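Most workshop tips are written by people selling racks. I've kept a shed bench in Prumthorpe long enough to doubt nearly all of them, so take mine with the same pinch of salt.

**Bench height.** The "wrist height" rule is repeated everywhere. It suits planing. For small fiddly work it gave me a sore neck, and I raised mine on blocks. 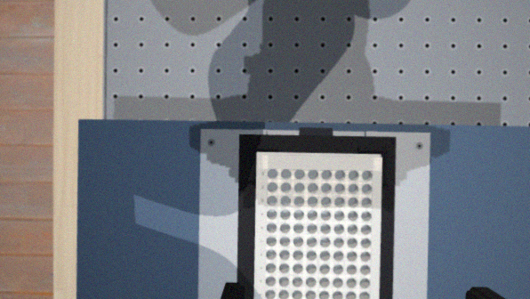
Wiping oil on a bench top once a year is plenty. Dendora says every month on the tin, but then Dendora sells the tin.

**Sandpaper.** Going from 80 grit straight to 400 doesn't save time, whatever the forums claim. The scratches show up as soon as the varnish goes on.

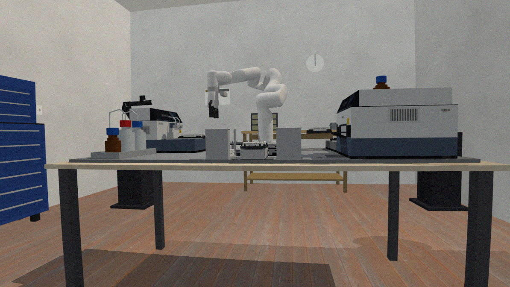
Do you need a special cleaner for dried glue on a worktop?

Try a plastic scraper and warm water first. White PVA usually softens under a damp cloth in ten minutes or so – epoxy won't, and needs a sharp chisel held flat.

**Drawer liners.** I paid for the Laritz ones. Old carpet does the same job. 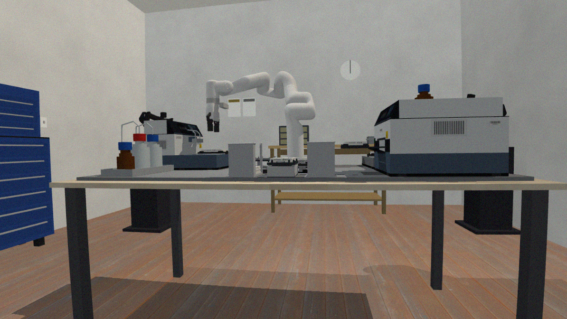

**Screws.** Jam jars are fine until you drop one. I use 6 lidded tubs, sorted by length, and ignore head type altogether.

**Rust.** Those little silica bags do very little in a draughty shed. A smear of paste wax on the saw plate has done more for me.

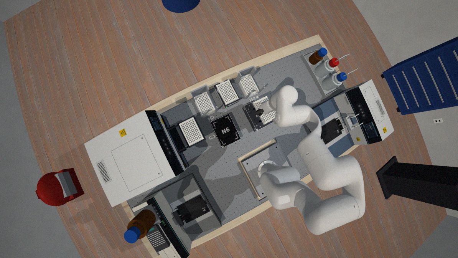 Camphor blocks I'm still not sure about. I put one in the Tomaszewski chest in May and the chisels look much as they did.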